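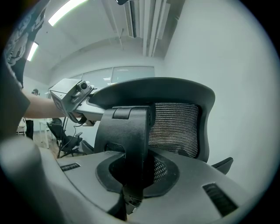
Adero Mesh Task Chair with Headrest

Home > Seating > Office Chairs > Adero

Price: $677
Colour: Black mesh with grey back shell
Stock: Fitzroy showroom and online

The Adero is the chair we end up talking about most when people come in with a sore neck and a laptop bag. It's a full mesh back with a proper headrest, and the headrest is carried on its own thick bracket that runs straight down into the back of the chair. No wobbly little stalk! You can lean your whole head on it during a long phone call and it stays where you put it.

We've stocked it since June and it has become a favourite of the whole shop. Fletcher Bright on our sales floor took one home after his first week and has been threatening to buy a second for the sewing room.

The back

The mesh is a tight grey-black weave stretched in a black plastic frame. It has some give when you first sit down, then it firms up as you settle. If you've only tried the cheap mesh chairs that sag like a hammock, please come and sit in one of these, because the feel is quite different. Air gets through it nicely and your shirt doesn't stick to you in February.

Lower down, the back shell is moulded in light grey plastic with two black ribbed vents set into it. The vents sit at different angles and we get asked whether one has slipped. They haven't, that's the design, and they don't come out for cleaning. A soft brush on the vacuum gets the dust out of the ribs.

The support bracket goes into the shell through a black oval opening in the middle. It's a chunky piece and we rather like the look of it. Plenty of desks face a wall these days, so the back of the chair is the side everybody else sees, and the Adero looks good from there.

The headrest

It's a wide curved piece in smooth black plastic along the back and top edge. The curve is broad enough that you don't have to hunt for the centre, and it still works if you sit a bit sideways (most of us do). Height adjusts over 10 cm. Lift with both hands, one on each side, and it moves up in small steps. To bring it back down, raise it all the way to the top and it will release.

Shorter sitters: set it right down before you decide. On the lowest setting it meets the back of the head for most people. Our assembler Teodor Moldovan sets every floor chair to the lowest position each morning, and by lunch they're all back up at the top again.

Arms

Black armrests with angular pads, adjustable for height. The pads are firm. If you rest your elbows for hours at a time you may want the Bramwell slip-on covers, which fit these arms well and come in a pair for $10. At their lowest setting the arms will go under most standard desks -- measure yours first if it has a drawer or a keyboard tray underneath.

Seat and recline

The seat is foam with a fabric cover, with a rounded front edge that's kind to the backs of the knees. Recline is smooth and locks in the upright position. There's a tension knob under the seat on the right. It ships fairly stiff, so lighter people should give it a few turns towards the minus sign before judging the recline. A few turns really does change the chair.

Who it suits

People who sit for most of the day and lean back to think. Gamers love it too. It also does well in shared offices where the next person is a completely different shape, as the main adjustments can be done while seated.

If you perch forward at a drafting table or need to tuck right in to play an instrument, have a look at the Karko instead. It has a lower back and no arms, and it's a lovely thing in its own way.

Assembly

Arrives in one carton, flat-ish but heavy, so get a hand bringing it inside. The tool is in the box. Allow half an hour.

1. Press the castors into the base.
2. Stand the gas lift in the base and slide the cover over it.
3. Bolt the mechanism to the underside of the seat. Leave the bolts loose.
4. Fit the arms.
5. Attach the back, then tighten everything.
6. Headrest last. Push the bracket down firmly until it clicks.

Step 6 is where we get phone calls. It takes more of a shove than you'd expect, and it's much easier with the chair backed against a wall and a helper sitting in it. Pickup from the showroom already assembled is $2 extra, which goes in the biscuit tin.

Looking after it

Wipe the plastic with a damp cloth and a drop of dish soap. The mesh can be vacuumed or sponged. Skip anything with bleach or solvent in it. Javel and similar cleaners will dull the grey shell, and we can't polish that back. Check the bolts after the first month and then once a year.

Details

Headrest: curved, height adjustable
Back: woven mesh in black plastic frame
Back shell: moulded plastic, light grey, vented
Armrests: black, height adjustable
Base: five castors, carpet type (hard floor set available)
Code: AD-219

Customer comments

"Bought for my husband and now I have to ask for a turn. The headrest is the best part. Putting it together was fine except for the last bit, which took both of us." -- Sreekumar Devadiga's order was right behind mine in the queue and he said the same! -- M., Northcote

"I'm tall and most headrests hit me between the shoulders. This one reaches. I'd have liked softer arm pads, so four stars from me, but I sit in it nine hours a day and I'm happy." -- Tymofii Derkach

"Colour is a bit lighter on the back than I pictured from the word grey. Looks good with white walls though. Very comfy." -- Bogdan Ciobanu

Delivery and returns

Free delivery in metro Melbourne. Regional orders are quoted by postcode at checkout. You can return the chair within the first month if it doesn't suit you, assembled or not, as long as it's clean and all the parts are there. Hang on to the carton until you're sure.

Spare castors, gas lifts and headrest brackets are kept in store. Ring or email with the code from the sticker under the seat and we'll post the part out to you.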